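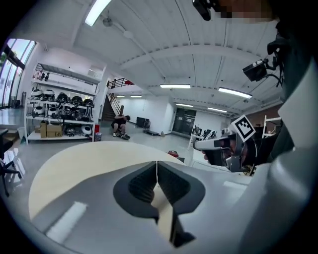 The return of the round table

Shahla Ahmadpour grew up eating at a rectangular table with her father at one end and her grandmother at the other. The children sat along the sides and asked for things to be passed. When she moved into a flat in Landach she bought a round one, second-hand, and carried it up two flights of stairs with her brother.

"I wanted to hear everybody," she says. "At my parents' house you only talked to the person next to you."

Furniture shops in the town say more customers are asking for round tables than they did a few years ago. At Rikis, a family shop near the station, they used to stand at the back behind the wardrobes. Since March they have been in the window. Most buyers live in small flats, where a corner sticking out into the room is a nuisance every time someone walks past.

Size is where people go wrong. A top 48 inches across seats four in comfort. At 60 inches it will take six, but the middle becomes hard to reach and the room has to be big enough to pull chairs out on every side.
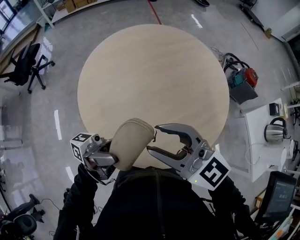 Pale wood sells best, though it marks easily. The joiner at Skarno, who repairs tables as well as making them, tells customers to wipe up tea straight away and oil the top twice a year. He charges £200 to sand and refinish an old one and has a waiting list until the autumn.

Ahmadpour has not had hers done. It has a ring left by a hot pan and a line of biro from her daughter's homework, and one leg needs a folded beer mat under it. Eight people sat at it last New Year, two of them sharing a piano stool.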